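Can a robot sew? Ours is learning to! We're building it at the Tudton shared workshop, and it practices on a soft pad.
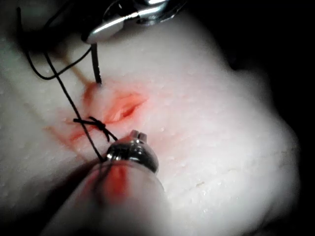 Black thread, a dark needle and a knot, up close.

The robot has little metal jaws - think tiny pliers. 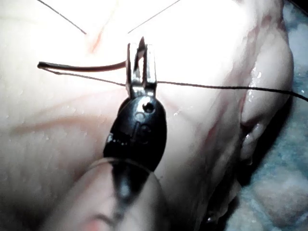 I wrote 186 lines of code just for grabbing. Squeeze, pull, let go! 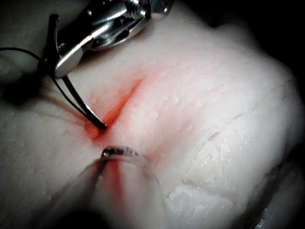

Slow is good. I set the speed dial to 21 out of 300.
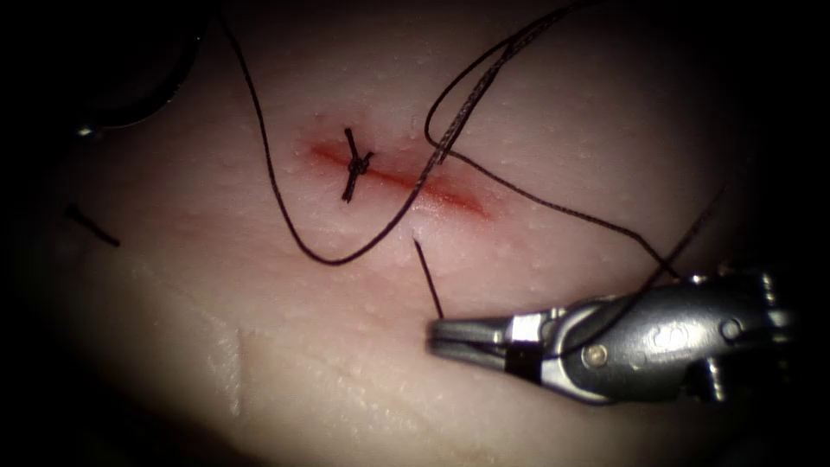 Next I want to teach it a neater knot. Try tying one with two spoons!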